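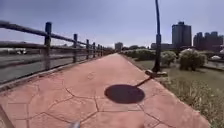
Leckie Heritage Apple Group
Minutes of the August meeting, 7 p.m.

Jean Strachan in the chair. Minutes of the last meeting accepted with one fix: the Karkov seedling was grafted onto dwarf stock, not standard.

Tree count
Jean reported a wonderful result. The orchard survey is finished and the total is 2,086 trees, well past the 2,000 we hoped for! The north rows took longest because so many tags had faded. New metal tags will go on over the winter.

Identification
Eleven mystery apples are still without a name. The sharp yellow one from the lower field had everybody talking, and three members took cuttings home. Samples to be sent off once the fruit is ripe. The early red by the gate is now agreed to be a Brivent (loud cheers from the back row).

Cider pressing
The old press has a new screw and runs beautifully. Bring clean jugs with lids. Members asked if pears may be pressed too. Agreed, but after the apples.

Money
Plant sale brought in $3,000, our best yet. Agreed to spend $200 on pruning saws and a second ladder.

Apple Day
Tasting table, grafting demo and pie contest all confirmed. The path will be kept clear for strollers and wheelchairs. Jean still needs two pie judges with big appetites.

Any other business
Codling moth traps need checking weekly. Scions of Grorkix wanted for a swap, please see Jean.

Meeting closed 8:40 p.m.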